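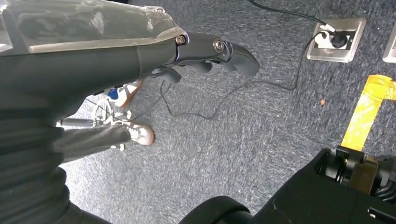
April, notebook, floor samples

Carpet comparison, blue-gray short pile, second pass. Rustad wants a decision on cleaning method before the rest of the Dornum rooms are done, so today was texture and color only. No adhesive work.

Pile is dense, fiber short. Base color reads blue-gray from standing height. Up close it breaks into flecks: pale gray, slate blue, near-black. Under strong light the fibers go almost white and the flecks are lost. Do not grade soiling in a bright patch. Move to the darker side and grade there, or wait until the light has shifted. I lost most of the early readings to this and have struck them out.

Method as in the Parnel entry, with two changes:
Dry vacuum first, 4 passes, alternating direction.
Brush 2 instead of brush 3. Brush 3 lifts the pile and the shade changes with it.

Test strip is 14 in. along the wall, masked on both ends. Dendeck cleaner at the weak dilution, blotted, left to dry with the door open. Checked after lunch. Tape residue at one end, none at the other. Could be the roll. Opened a new one for the next strip.

Gaétan Friesen read the strip independently and put it one step lighter than I did. We were standing on opposite sides, so pile direction is the likely cause. From now on both readers stand on the door side and write the number down before comparing.

To do: relabel the offcuts (two are marked the same), repeat the strip at full dilution, ask Rustad whether the threshold pieces are from the same batch. Gaétan has the gray card.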